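About Vasteso

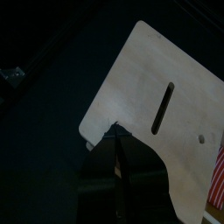

Vasteso is a small school of furniture repair and woodworking, and it began with a chair. Urho Rautiainen had inherited it from an aunt, along with a cheerful note saying that the back leg had been loose since before he was born and that he was welcome to do something about it. He did something about it, badly, and then did it again a little less badly, and by the third try he was hooked. Most of our students come to us in much the same way, carrying something that wobbles. We start everybody on a plain board, and the first real lesson is a long, narrow slot with rounded ends and clean edges, cut right through the wood. It sounds like a modest thing to spend an evening on (and it is!), but a slot like that will teach you how to mark a line, how to follow it, and how to stop when you get to the end of it, and you will use all of that again when you come to fix your chair.

The school opened in the back half of an old feed store at 1505 Manninen Street, and we are still there, though we now have the front half as well. When Urho signed the lease there was one workbench, a kettle, and a furnace that had opinions. Ronja Dahlgren signed up for the first evening class to mend a set of kitchen stools, stayed to help sweep up, and somehow never quite left. She runs the beginner program today, and if you call us in the morning it is very likely Ronja who will pick up the phone and ask you, with real interest, what is broken.

Classes are kept small on purpose. We have tried bigger groups, and what happens is that the quiet people at the far bench go home without having asked their question, and that bothers us. The beginner course runs through the winter and finishes in May, when we push the big doors open and hold our mending day in the yard. Anyone can bring a piece in, student or not. Last year we had 70 people come by over the course of the afternoon, along with a church pew that took four of us to lift down from the truck - and yes, it went home again with all its feet.

Grímur Mikkelsen teaches chair caning and upholstery. He learned the trade at his grandfather's shop and still uses a good many of his grandfather's tools, which he will lend to you if you ask nicely and put them back where they were. Siamak Jalali looks after finishes: oil, wax, shellac, and the patient business of matching a new patch to old color. His Vodlow workshop, named for the street he grew up on, is the one that fills up first every season, so please write to us early if you have your eye on it.

You don't need any experience to join us, and you don't need to own a single tool. We have never turned away a person for being slow, and some of our best work has been done by folks who took 2 winters over one small table. Coffee is on from the time the doors open, the bread is usually Siamak's, and there is a shelf by the entrance where unfinished projects can wait for you as long as they need to.

If you'd like to look around before you decide, stop in any evening when the lights are on. Come around by the side door, as the front one sticks in damp weather. We do plan to fix it.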